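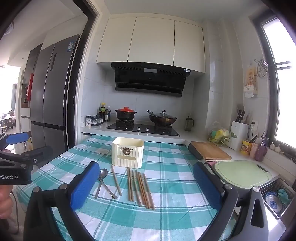 Ticket 117: Signatures missing from the Somel boycott petition
Opened: 2/14/19
Reported by: Kourosh Babaei, Prelatville office
Status: Resolved

Problem
The public page for the petition against the Somel film premiere stopped at 4,000 signatures. Supporters in Stelville received a confirmation email, but their names did not appear in the list. The Saraç statement on police conduct, hosted on the same site, was not affected. 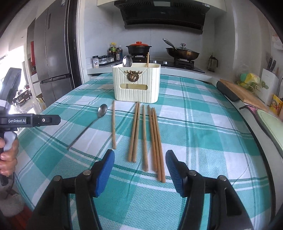 Action taken
1. Signing form tested from two addresses. Both entries reached the database.
2. Display limit found on the public list – set in September and never removed.
3. Limit lifted and page refreshed. Mr Babaei confirmed that the missing names were showing.

Note for campaign staff
Supporters who wrote in should be told that their signatures were recorded. They need not sign again.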